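보낸사람: Liv Torvik
받는사람: 번역살림 메일링 리스트
날짜: 2024년 10월 8일
제목: Re: [번역살림] 침구 매뉴얼 용어집, "주름"을 어떻게 할까요

미정 님이 쓰셨습니다:
> Pluller 쪽 침구 관리 안내서 초벌을 다 읽었습니다. 전체 551문장 중에
> wrinkle, crease, fold, pucker가 섞여 나오는데 우리 번역은 죄다 "주름"
> 입니다. 검수자가 "같은 말을 너무 반복한다"고 지적했어요. 제 생각에는
> 용어집에 네 단어를 따로 올리고 일대일로 고정하는 게 깔끔합니다.
> crease는 "접힌 자국", wrinkle은 "구김", fold는 "접힘", pucker는
> "울음"이요. 반대하시는 분 계시면 이번 주 안에 말씀 주세요.
>
> 그리고 문체도 정해야 합니다. 하십시오체로 갈까요, 해요체로 갈까요?

반대하는 사람 여기 있습니다. 늘 그렇듯이요.

우선 일대일 고정이라는 말만 들으면 저는 3년 전 Testo 다리미판 건이 떠오릅니다. 그때도 용어집이 깔끔했습니다. 너무 깔끔해서 항목이 3897개였고, 그중에 "판"이 들어가는 항목만 43개였지요. 납품하고 나서 고객사가 보낸 첫 질문이 "그래서 옷을 어디에 올리라는 겁니까"였습니다. 저는 그 메일을 아직도 지우지 않았습니다. 자만심이 고개를 들 때마다 꺼내 읽으면 효과가 좋습니다.

문제는 원문 필자도 네 단어를 구별해서 쓰지 않았다는 데 있습니다. 2장에서는 wrinkle이라고 해 놓고 바로 다음 문장에서 똑같은 것을 crease라고 부릅니다. 학교에서 같은 단어를 두 번 쓰면 혼난다고 배운 사람의 영어입니다. 그걸 우리가 "구김을 펴십시오. 접힌 자국이 남아 있으면 다시 펴십시오"라고 옮기면, 독자는 구김과 접힌 자국이 각각 무엇인지 찾아 앞장으로 돌아갑니다. 앞장에는 보증 조건밖에 없습니다.

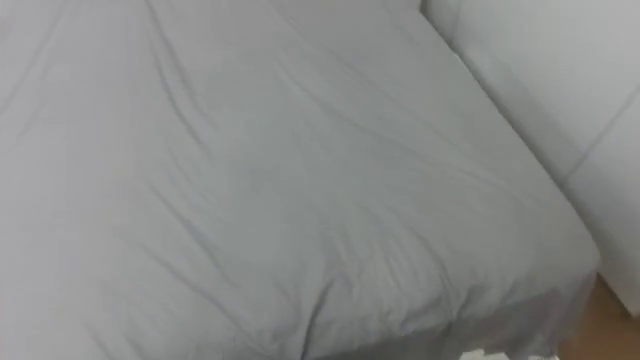

"울음"은 특히 말리고 싶습니다. 천이 운다는 표현이야 저도 좋아하고, 한국어를 배우면서 제일 먼저 반한 말 가운데 하나입니다. 장판도 울고 벽지도 울고, 제 고향에서는 사람도 잘 안 우는데 여기서는 도배지까지 감정이 풍부하더군요. 그렇지만 표에 명사형으로 "울음"만 덩그러니 올려놓으면 고장 증상 목록에 "모서리 울음"이 들어갑니다. 고객 상담 직원이 그걸 소리 내어 읽는 장면을 상상해 보세요. 쓰려면 "천이 울다"라고 동사로만 씁시다.

제 제안은 이렇습니다. 세탁이나 사용 중에 저절로 생긴 것은 모두 "구김", 포장할 때 눌려서 줄이 간 것은 "접힌 자국"으로 하고, 재봉선 근처에서 천이 오그라든 것은 문장 안에서 풀어 씁니다. fold는 동작을 가리킬 때만 "접다"로 살립니다. "주름"은 일부러 잡은 것, 그러니까 침대 치마나 커튼의 주름에 남겨 두지요. 한국 독자에게 주름은 잡는 것이거나 이마에 생기는 것인데, 후자는 다행히 이번 안내서의 범위 밖입니다.

검수자의 "반복" 지적에 대해서도 한마디 하겠습니다. 매뉴얼에서 반복은 흠이 아닙니다. 같은 물건은 끝까지 같은 이름으로 부르는 편이 낫습니다. 검수자분이 소설을 오래 보셔서 그런 것 같은데, Quartey 건조기 설명서에서 필터를 "거름망", "여과 장치", "먼지를 품은 그물"로 돌려 부르셨던 분과 동일 인물이라면 제가 따로 전화드리겠습니다. 세 번째 것은 사실 좀 부러웠습니다.

문체는 하십시오체에 한 표입니다. 해요체가 친근하긴 한데, 경고문까지 가면 곤란해집니다. "질식 위험이 있어요"라고 쓰면 위험이 어디 놀러 온 것 같습니다. 본문은 해요체, 경고문은 하십시오체로 섞자는 의견도 나올 텐데, Kirirberg 매트리스 때 그렇게 했다가 7쪽에서 화자가 갑자기 화를 낸다는 평을 들었습니다.

덧붙여 두 가지만 확인 부탁드립니다.

첫째, 원문의 "fitted sheet"를 초벌에서는 "맞춤 시트"라고 했습니다. 재단사를 불러야 할 것 같으니 "고무줄 시트"나 "매트리스 커버" 중에 골라 주세요. 저는 앞쪽입니다. 뒤쪽은 방수 커버와 헷갈립니다.

둘째, 4장의 "hospital corner"가 "병원 모퉁이"로 되어 있습니다. 기계 초벌이 한 일이라고 믿고 싶고, 누가 했는지는 묻지 않겠습니다. 시트 모서리를 각 잡아 접어 넣는 방식이니 그냥 그렇게 풀어 쓰면 됩니다. 그림 번호도 하나씩 밀려 있으니 고치실 때 같이 봐 주세요.

용어집 수정본은 미정 님이 괜찮다고 하시면 제가 오늘 저녁에 올리겠습니다. 기존 파일은 지우지 마시고 이름 뒤에 "옛것"이라고만 붙여 주세요. "최종"이 들어간 파일이 벌써 네 개입니다.

Liv 드림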